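Garna arm controller: set-up guide
Section 3. Supply and first power-up

Applies to the home build and to the Barkgate workshop build. Revised 19/01/2021.

Parts needed: controller board, USB power adapter, charging cable, Hosten servo lead, one 400 mm length of sleeving.

3.1 Before connecting

1. Set the arm switch to OFF and lower the arm onto its rest.
2. Check that the board is revision C or later. Earlier boards draw more current at start-up and need the separate supply in section 5.
3. Read the output rating on the adapter. Do not use an adapter with a lower rating than the one printed on the board.
4. Slide the sleeving over the servo lead and fix it at the shoulder joint.

CAUTION: The servos must not be powered from the charging cable. It feeds the controller only.

3.2 Connecting the controller

5. Fit the cable to the adapter before the adapter goes into the wall.
6. Hold the adapter square to the socket and push it straight in. Do not rock it.
7. Take the free end of the cable in one hand and bring it to the board. Leave a slack loop clear of the arm's travel.
8. Insert the connector. The green lamp on the board lights, then flashes while the firmware loads.
9. Wait 60 seconds before touching the arm switch.
10. Set the arm switch to ON. The base joint moves first, followed by the elbow.

Note: If the lamp stays dark, remove the connector and repeat from step 5 with another cable. If it flashes red, see fault code 666 in the Bhattacharjee firmware list.
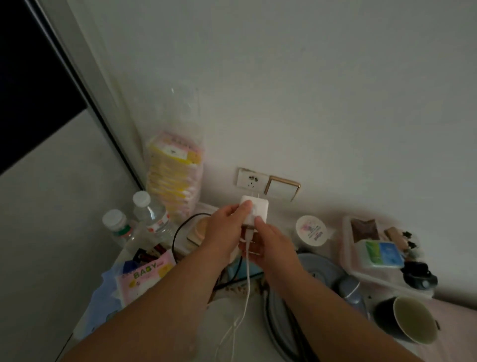

Adapter and white charging cable, steps 5 to 7.

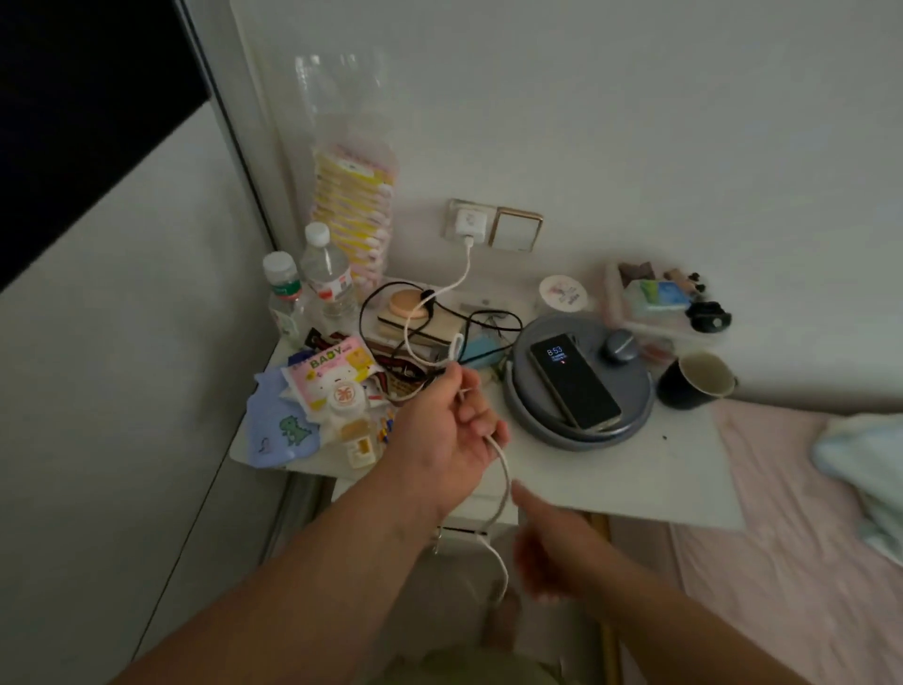
Comments on this section

Romain Lefèvre: Step 9 is too short on my board. The lamp was still flashing after 60 seconds and the elbow jerked when I switched on. I now wait until it is steady. Could the step say that instead? Also, the sleeving in step 4 only reaches the elbow if the lead is routed inside the bracket, and the drawing in section 2 shows it outside.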